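What I've been up to: teaching two arms to share a bin

Hello again from the back end of August! Gleice Falcão asked me to write something for this issue that didn't have a loss curve in it, so you're getting rubbish instead. Proper rubbish, the kind that goes in a bin.

The project is called Irero, and the question behind it is a small one. When a two-armed robot tidies a floor, does it help to train the arms on separate roles? We had one policy learning everything at once, and it was forever reaching with both hands for the same tissue. So Ademir Amaral split the training episodes into short labelled stretches (hold, reach, grasp, let go) and gave each arm its own label at every moment. The left can be on "hold" while the right is on "reach", and the labels are predicted along with the motion – no script telling it who does what.

We've recorded 593 episodes so far, and I've watched far too many of them over lunch. The wrappers and balled-up paper are my favourites. The rim of the bin is where I learn the most, though, with that soft blue liner folded over it and a gripper working right beside it.

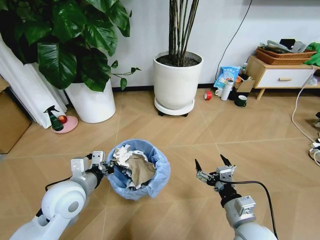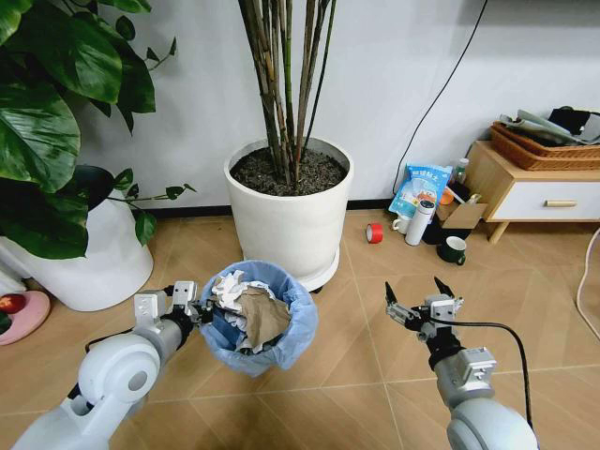
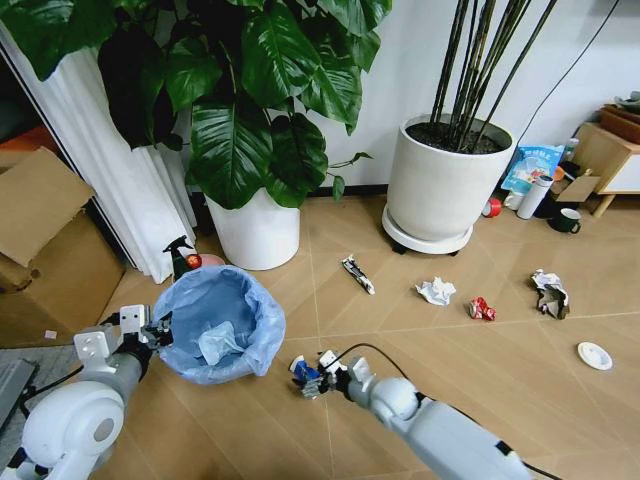
The left gripper at or beside the rim in all three, with the right one holding a bit of rubbish in the last.

How it's going

Pretty well! We ran 300 test pickups with the labels and the same number without. Both arms went for the same item 46 times without labels, and that dropped to 40 once we labelled the grasps only, which had me sulking for a week. Labelling the holds as well is what made the difference, and the clashes nearly disappeared. I'd have bet money on it being the other way round.

Next up is Celleno, our second room, with different furniture and a different bin. If you've got strong feelings about how we should score a half-finished tidy, come and find me, I'm collecting opinions.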